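Odex Community Help > Learning and evaluation > Policy tests

Trained on one toy kitchen, falls over on the other. Is my test fair?

Posted by wattlebench, 2026-10-30

Hi all, long-time lurker. I'm doing my honours project on whether a policy learned in one play kitchen carries over to another, and I've got a result I don't trust. I'm loosely following the Lulthorpe method: collect demos in kitchen A, train, then run the same task cold in kitchen B with no fine-tuning. The task is "move the pot to the sink". I've got 180 demos, all in A, all teleoperated by me over most of August (my neck has still not forgiven me).

In A I get 44 out of 50 trials. In B I get 13 out of 50. I was expecting a drop, sure, but the paper's was a lot gentler and now my supervisor wants to know if I've measured generalisation or just measured a mess. The pots aren't the same, the counters aren't laid out the same, and I had to set the arm up on the other side for B to get any reach at all.

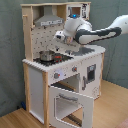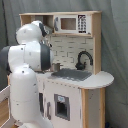
Kitchen A is the one with the range hood and the steel pot, kitchen B has the microwave and the tan pot.

Same grey backdrop behind both, because I thought that would keep the colours under control. Camera settings are locked too. Most of the failures in B are the gripper closing beside the pot, and a few are a good grasp followed by a release well short of the basin. I'm using the stock Naqvi image encoder, frozen, if that matters. So what would you do – more trials, more demos, or start again?

magpie_torque

I'd back up a step before you collect anything. You've changed at least three things in one go: the pot, the kitchen and the side the arm comes in from. A score of 13 tells you the bundle is hard and can't tell you which bit of the bundle hurt.

My money's on the arm. If all your demos have it reaching in from the right and then you ask it to work from the left, the view of the arm itself has changed in every single image, and a frozen encoder won't save you from that. How are your actions recorded? If they're in the base frame, then "towards the sink" could come out as a completely different direction once you've moved the base. I got burnt by exactly this last year and lost a fortnight to it. Try end-effector deltas and see what moves.

Then do the swaps one at a time:
Steel pot in kitchen B, arm where it is.
Tan pot in kitchen A, nothing else touched.
Arm on the left in kitchen A, steel pot.

You don't need the full 50 for each, just enough to see which one tanks. Once you know, do the proper run on that one and report it next to the two you have. I'd keep the 13 in the thesis too, it's a real number.

Also, write down your start positions! Put tape marks on the counter if you have to. If the pot started further from the sink in one kitchen, that's a fourth thing.

gumleaf22

just get more demos. mine went up heaps when I doubled them

tinfoil_quokka

More demos in A won't fix a base frame problem, so I'm with magpie on checking that first.

One thing to add on the scoring. Your two failure types should be counted separately, as missing the grasp and dropping it short are different problems. We score ours in stages (reached, grasped, lifted, over the sink, released) and the totals look much less mysterious that way. The Arker logging sheet has columns for it if you don't fancy making your own. Get someone else to do the scoring from video if you can – I was far too generous with my own "nearly in the sink" ones.

And the shiny pot bugs me a bit. A reflective body can look different depending on what's next to it, so your policy may have learned to find a bright blob. I'd run the tan pot in A before anything else, it's maybe an hour's work.

wattlebench

Thanks both, and yep, base frame. I checked the config and felt a bit ill. Re-exporting the actions as deltas over the weekend, then tan pot in A on Monday morning. Will post the staged scores in this thread when I have them.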